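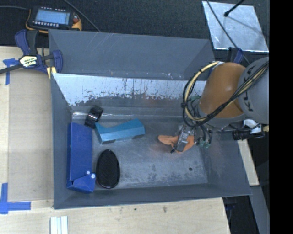 Slide 1: Grey bin on the tabletop, dark blue block on the left

Drudance owners' day, Treltlow — notes for the head gasket talk

Start with the claim on the flyer. A thicker gasket is a poor way to drop compression. It widens the squish gap, and a wide gap can bring on the knock you were trying to avoid.

Give the engine: Magsi twin, 1717 cc, standard bore. Ask who has had the head off. Wait for hands.

Surface finish next. Multi-layer steel wants a smoother face than the old composite type. Check for warp with a straight edge, corner to corner both ways, then along the middle.

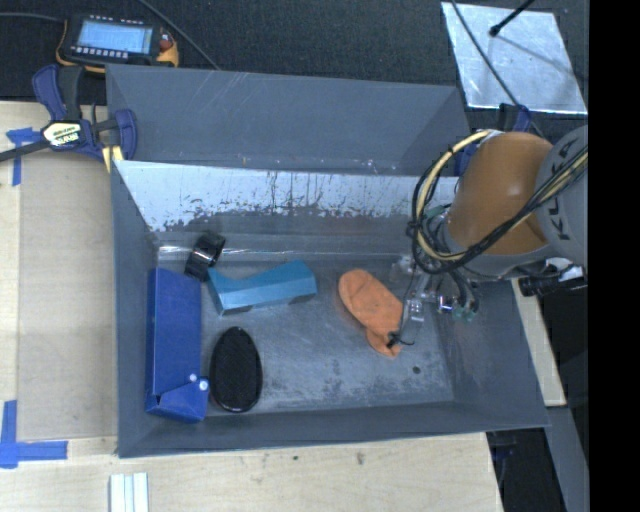
Slide 2: Orange piece in the bin, in the centre of the bin

Bolts. New ones every time. Oil the threads and under the heads, wipe off the extra. Tighten in 3 stages, working out from the centre. Final figure is 104 Nm on the Vumarau head — say it twice, people write it down wrong.

Blind holes: blow them out first. Trapped oil can crack the block.

Skip sealant unless the maker asks for it.

Questions. If short of time, drop the part on copper gaskets and move it to the May meeting.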